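Loan Loss Provisions at Flerkitz Savings
Azucena Zamudio, 3 March 2025

I got hooked on this topic fast! My report looks at how a small lender sets money aside for loans that may go bad, using 934 loans from the Flerkitz book.
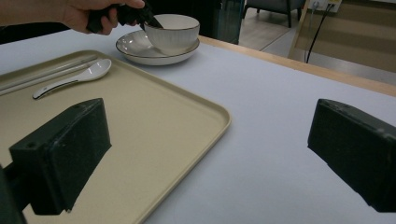
White bowl on its saucer, beside a beige tray.

Under the old rule, Flerkitz booked a loss only after a missed payment. Under the new one it has to look ahead, and 89 loans moved to stage 2 right away.
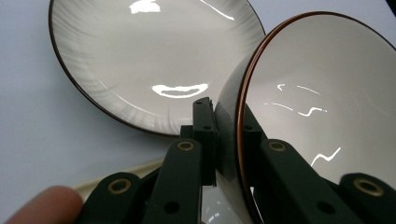
Most of those were small business loans, and I loved tracing each one back through the ledger.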